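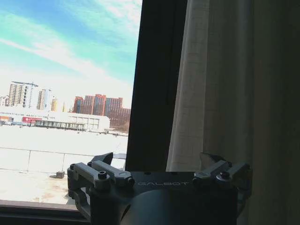

Building with a small custom firm vs one of the big ones - what did you do?

tipoki_a
Posted 17/08/2022

Hi all, long time reader, first proper post. We've got a sloping plot and outline permission, and we're down to two builders. One is Bruveck, who have a showroom and a glossy folder and a man who rings me every other day. The other is Kristiansen, which is a family outfit with seven people on the books. Bruveck came in at 1,939 per square metre. Kristiansen is 238 a metre more, but that includes the groundworks and the drive, and Bruveck's doesn't seem to (I've asked twice!). My husband wants the folder people. I keep going back to the other lot. Has anyone used either?

Anahera

stellank
Get the groundworks in writing before you compare anything. On a slope that's where all the money goes. We had a lovely low price per metre and then a retaining wall turned up on the bill.

oda_builds
We went with Kristiansen, moved in last May. Ronja Kristiansen ran our job and she was on site most mornings, which I liked, though she will tell you when she thinks your idea is daft. She talked me out of a sunken lounge and I'm still a bit sore about it. They finished three weeks late, all of it down to the stairs. The joinery is gorgeous, I still stroke the banister when I go past.

hjordis_s
I'll be the grump then. Small firms are great until somebody breaks a leg. My sister's place stood without a roof for most of a winter when her builder fell ill, and there was no one to step in. With a bigger company you get another crew. The man who rings you every other day is annoying but at least he rings. 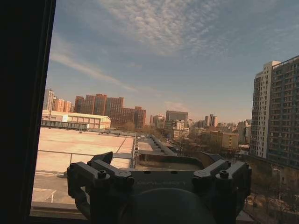

So my vote is Bruveck, or someone of that size, with the groundworks priced properly. Ask who covers if the site manager's off and see what they say.

oda_builds
@hjordis_s fair, but a big firm doesn't promise you a crew either. Our neighbours had one of those and got four different site managers, each of whom wanted the kitchen drains explained from scratch.

hjordis_s
Four managers and a roof, though :)

stellank
You're both right, it depends on the contract. Stage payments, and hold some back until the snagging's done. Also check what windows they're quoting. Broka and Zistura are miles apart in price and both get written down as "triple glazed, timber".

tipoki_a
Oh that's useful, ours just says "windows to suit". Off to ask. How big is your house Oda, if you don't mind? Ours is coming out at 200 square metres and I can't tell if that's silly for the four of us.

oda_builds
A bit smaller than that and we rattle about in it, but I'd have said the opposite when the kids were teenagers. Come and have a look if you're ever over this way, I'll put the kettle on. Bring the husband and keep him away from the folder.

tipoki_a
Deal! Will message you tonight.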